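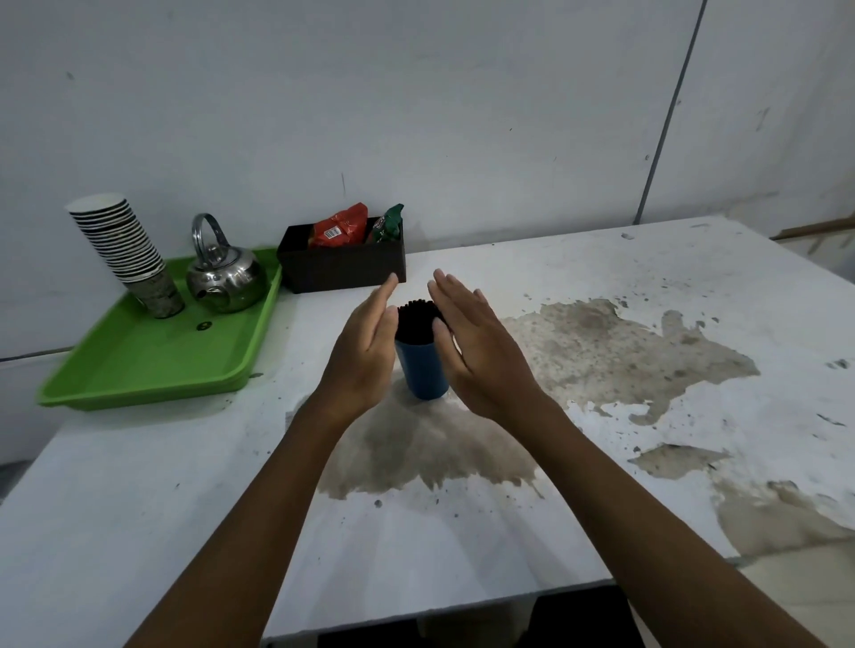 The Betell Counter Set is three pieces of plain plastic for keeping a drinks table in order: a tall cup, an open box and a shallow tray. I bought it for the table in the front room of our upholstery shop, where people wait while we look up their fabric or go find their chair in the back. We had been leaving the paper cups in their torn sleeve and the straws in their bag, and both ended up on the floor most weeks. Now the straws stand in the blue cup, the snack packets go in the black box against the wall, and the paper cups are stacked in the green tray. The table itself is an old white one from the workroom with years of stains on it, and no organizer is going to help with that. I have been using the set since May and have had time to find out what is good about it and what is not.

Rated 3 out of 5. Reviewed 11/18/22.

What you get

The pieces come nested in one carton with a folded sheet of instructions that you don't need. Ours came in mixed colors. The listing showed the set in all black and also in mixed colors, and I picked mixed by mistake. I would have liked all black. My business partner, Silvia Doležal, prefers the colors and says customers find the cups faster, so we kept it.

There are no lids, no dividers and no labels. There is nothing to put together. You wash it and set it out.

The cup

This is the piece I like best. It is tall and narrows a little toward the bottom, and the base is rounded at the edge, so there is no sharp corner inside where crumbs and dust collect. The carton gives the height as 173 mm. I did not check it. For straws it is a good height, with the ends standing up above the rim where you can get hold of one.

Our straws come in bags of 100 and I keep the cup packed tight. When it is packed, the straws hold each other up and the whole bundle stays round and upright. When it gets down to a small handful they fall to one side and fan out, and then somebody's sleeve catches one and they all go over. That is going to happen with any cup this shape. I just fill it sooner than I need to.

The weak point is weight. The cup is light plastic, and when it is close to empty it will tip if the table gets bumped. I tried putting a few large steel washers in the bottom and that worked fine, but I had to take them out every time I washed it, so I stopped. If Betell made the base heavier I would give this piece full marks.

It has held its color. There is a little scratching near the bottom on the inside from being scrubbed with a bottle brush, which was my own doing.

The box

The box is the plainest of the pieces. Straight sides, open top, black. We use it for chips and other small snack packets, standing up so that people can see what they are. It does that well when it is full. With only a couple of packets in it, they lean, because there is nothing to hold them. I would pay extra for one divider that could be moved along.

I keep it at the back of the table against the wall. It has straight sides, so it sits close to the wall and doesn't waste space. I would not put it at the front, where it would block your reach to everything else.

Black shows dust and salt. If you don't wipe it, in a week it looks gray along the top edges. The inside corners are square and tight, and a cloth over one finger won't reach all the way in. I use a paintbrush. The cup was made with a rounded bottom and I don't know why they didn't do the same with the box.

Marek Procházka, our delivery driver, sat on the box when it was on a chair waiting to be washed. It bent and came back to shape with a white crease on one side. It has not cracked, and I turn that side to the wall.

The tray

The tray is where I take points off. It is a good size for cups and has raised, sloped sides, so if a stack falls over, it stays in the tray. It is also easy to pick up with everything on it when you need to wipe underneath. Those are the reasons to have it.

The trouble is the slope. The sides lean outward, which means the tray takes up more of the table at the top than it gives you at the bottom. On a big counter this would not matter. On our table I have to set it at an angle to leave enough room at the front for people to put down a drink. Straight sides would have been more useful to me, and would have matched the box.

It also slides. There are no feet and no rubber on the underside. If someone pulls a paper cup from a tall stack with one hand, and the cups stick together the way paper cups do, the whole tray comes along with it. I cut some non-slip drawer liner to fit underneath and that fixed it. It should have come with something of the kind.

The green is very bright. In the listing it looked more like the color of a lime. In our front room it is the first thing you see when you come in the door. I have gotten used to it.

Cleaning

The sheet says top rack of the dishwasher. I have washed the cup and the box that way many times with no warping. The tray doesn't fit flat on the top rack of our machine, so I wash it by hand in the shop sink with dish soap. Coffee wipes off all of them if you get to it the same day. I left a ring of coffee under the tray for longer than that once, and it came off the plastic with baking soda. It did not come off the table.

Compared with the others

Before this I had the Prisberg caddy, which is a single piece with compartments and a handle. It was heavier and did not slide, and for a small table I think a single piece makes more sense. But the compartments were sized for silverware, and our paper cups would not go in any of them. When the handle broke there was no replacing it.

Anju Bhatt, who has the frame shop two doors down, uses the Mikuš wire baskets. They look nicer than plastic and they are strong. Straws poke out through the gaps, though, so she ended up putting a jar inside the basket to hold them. If you only need to hold packets and napkins, I would look at those first.

The advantage with the Betell set is that the pieces are separate. If I want the snacks moved across the room when there are kids waiting, I carry the box over and leave the rest where it is.

Ordering

I ordered from Zidova, where I get our shop towels. The carton arrived with one corner crushed and nothing inside was damaged. I wrote to ask whether the tray could be bought alone in black, and got a reply from a Vilém Hrubý the next morning saying that it could not, the colors are only sold as packed. He was polite about it. They would have taken the whole set back, but by then I had been using it.

Good points

Cup is the right height for straws and easy to wash
Box sits flat to the wall and takes a beating
Pieces can be moved separately
No stains on the plastic so far

Bad points

Tray slides and its sloped sides use up table space
Cup is too light when nearly empty
No divider for the box
Can't buy single pieces or choose the colors

Would I buy it again

For a long counter, yes. For a table the size of ours I would buy the cup and the box if they were sold that way, and find some other tray. At the sale price I paid it was fair. At the regular price I would wait.

Update: a customer asked if the cup would hold knitting needles. I tried it with a few long dowels from the workroom and it went over every time, so for anything longer than a drinking straw you will need a heavier cup.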